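Apparel Sourcing, Unit 6: Knit Gloves and Mittens
Handout for the April session. Instructor: Zane Pētersons

Read this before class and bring your order worksheet from Unit 5.

1. Gauge and yarn

Glove gauge is the number of needles per inch on the knitting machine. A low gauge gives a thick, coarse glove. A high gauge gives a thin one that fits closer and takes more machine time. Acrylic is the usual choice for low-cost winter gloves. Wool blends cost more and need a care label that matches the fiber content.

2. Minimum order

Suppliers quote a minimum per color, and buyers often read it as a minimum per order. In the Avholm case the minimum was 400 pairs per color. The buyer wanted three colors and budgeted for 400 pairs in all – the real minimum was three times that.
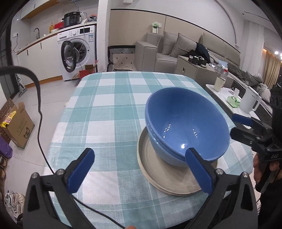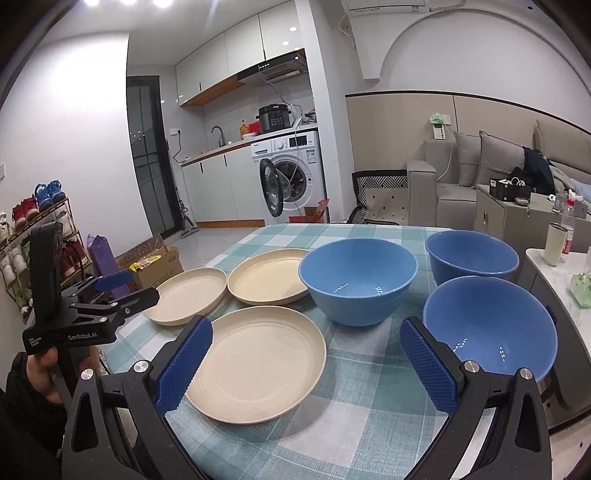

Course Materials / Unit 6

3. Samples

Ask for two samples: one to keep and one to send back with comments. Check these on both:

Length of cuff, relaxed and stretched
Thumb placement
Loose ends inside the fingertips
Color against the approved swatch

Gimine charged $50 for a sample set and took it off the first invoice. Get that kind of term in writing.

4. Packing

Gloves are paired, tagged and bagged before they go in the carton. Sizes should not be mixed in a carton unless the packing list says so. Style 1111 in the Pacheco file shows a correct list. Compare it with the Jornari list, where the size column was left out.

For next time

Finish the worksheet for style 1111 and work out the cost per pair with and without the sample charge. Read to page 69 in the course packet – skip the section on leather.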